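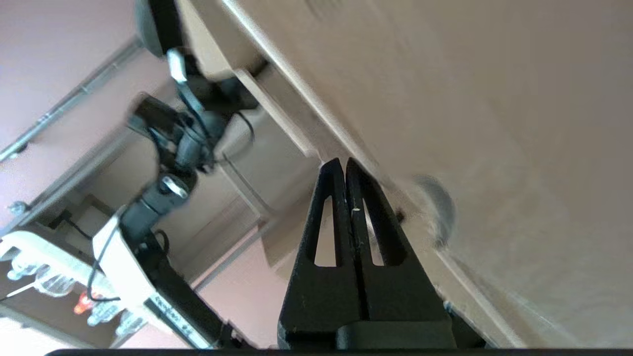 Figure 3. Wrist view from one arm during remote control, with the fingers closed. The second arm is on the left; a cream-coloured panel fills the upper right.

3.2 Collecting the demonstrations

All demonstrations were given at the Drorside site in July, on the two-arm Trinari station described in Section 3.1. The operator sits to one side of the station and moves a pair of hand-held leader arms, and the robot arms copy the joint angles. The gripper on each side is driven by a trigger on the matching leader. We record the joint angles, the trigger position and the wrist views at the same rate, and nothing else is given to the policy during training.

We first tried guiding the arms directly by hand, with the motors slack. This works well for one arm and a small object. With a large box it was awkward, as the person doing the guiding had to stand where the box needed to go, and hands and sleeves were in the wrist view for much of the recording. A policy trained on those recordings slowed down or stopped once the hands were no longer there. We kept hand guiding for the short reaching motions in Section 3.4 and used remote control for everything that involved contact with cardboard.

The task set has three parts: closing up on a box with the fingers shut, pressing against one of its faces, and turning it by pushing near an edge. None of them needs a grasp. The boxes are wider than the gripper can open, so the closed fingers are used as a blunt pusher. Operators were asked to shut the gripper before starting and keep it shut until the end. Early recordings in which the trigger was let go part way through were thrown out, even where the push itself was good, because the opening fingers caught on flaps and loose tape.

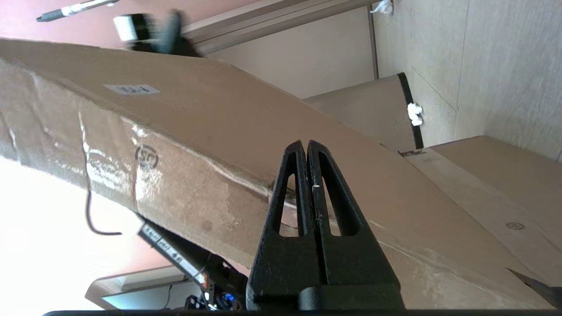 Pressing was the hardest part to show well by remote control. The leader arms give no force back to the hand, so the operator has to judge contact by eye, from the way the cardboard gives and from small changes in the motor sound. New operators tend to push too hard. The robot arm then lags behind the leader, and the gap between the two joint readings grows while nothing in the wrist view seems to change. We made use of this gap. Whenever it passes a set limit the Mostum control software plays a low tone, and the operator eases off until the tone stops. Ramiro Cantero, who wrote this part of the software, set the limit separately for each joint after trials with a firm box and a soft one. The tone is not recorded and the policy never has access to it.

The choice of which signal to store as the action matters here. If the measured angles of the robot arm are used, a policy learns to arrive at the face of the box and stay there, with very little push. If the leader angles are used, the lag becomes part of what is learned, and the arm keeps a light pressure on the cardboard. All results in this paper use the leader angles. The measured angles are still passed in as input.

Each operator recorded 50 demonstrations per task after a practice period, and the boxes were changed between blocks. We used ordinary used cartons, and made no attempt to keep them in good shape. A worn face creases under the fingers and a strip of tape throws a bright patch into the wrist view — both are common in the stockroom where the Cordero trials were later run, and we wanted them in the training data. Box position was left to the operator, with the single rule that it should differ clearly from the one before.
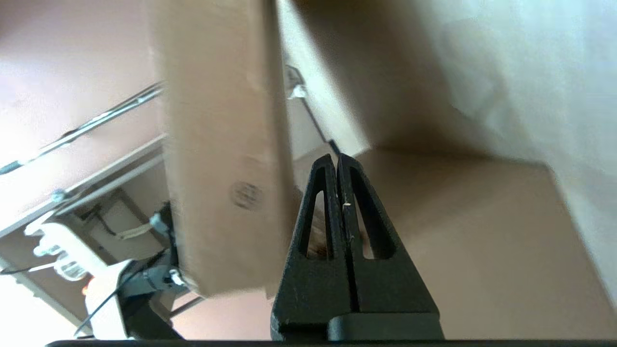 When the fingers are close to a large carton, plain cardboard can take up so much of the wrist view that there is little left to steer by. Operators dealt with this in different ways. Some backed the arm off, looked again and came in a second time; others slid along the surface until an edge came into sight. Both ways finish the task, but mixing them gave a policy that dithered, drawing back a short distance and then coming forward again. We therefore asked operators to settle on the sliding approach from the second block onwards. The backed-off recordings were kept for the comparison in Section 5 and left out of the main training set.

Recordings were checked by a second person before they were used. The check was short: whether the fingers stayed closed, whether the box ended up where the operator had meant it to go, and whether the other arm kept clear. The last point caused more rejections than we had expected. An operator who is busy with one leader arm often lets the other drift, and the idle robot arm follows it into the working area. A small rest was later fitted beside each leader so that the unused one could be parked. Drift became rare after that, though it did not go away altogether — a leader set down in a hurry can still slip from its rest.

After checking, the main set held nearly 2000 demonstrations. Long pauses at the start and end were trimmed automatically by joint speed. Pauses in the middle were left in, including those where the operator was waiting for the tone to stop. We tried removing them and the trained arm pressed noticeably harder. The effect was the same for both arms and is taken up again in Section 5, together with the results for boxes that had not been used in training.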